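4.2 Missing paintings and their return

Paintings go missing more often than museums like to say, and come back more quietly than newspapers like to print. We read 138 notices of recovered pictures from the Gilemthorpe and Lomham collections. Most spent their lost years in a closet - a poor return on a daring theft. 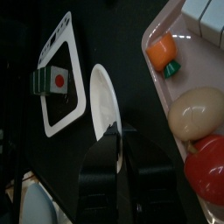 Figure 3. Small cube with a red circle on one face.

The Shemweta archive holds 514 letters on the subject, mainly from owners who felt their own canvas had been overlooked by thieves. We treat these as a separate group, with some tenderness.

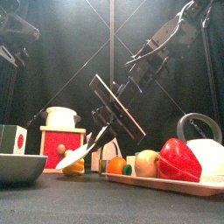 2850 words

Press coverage peaks when the sitter is a woman and the pose is reclining. Landscapes vanish to general calm. At Nendach, a view of a canal was gone for two winters before the wall was dusted.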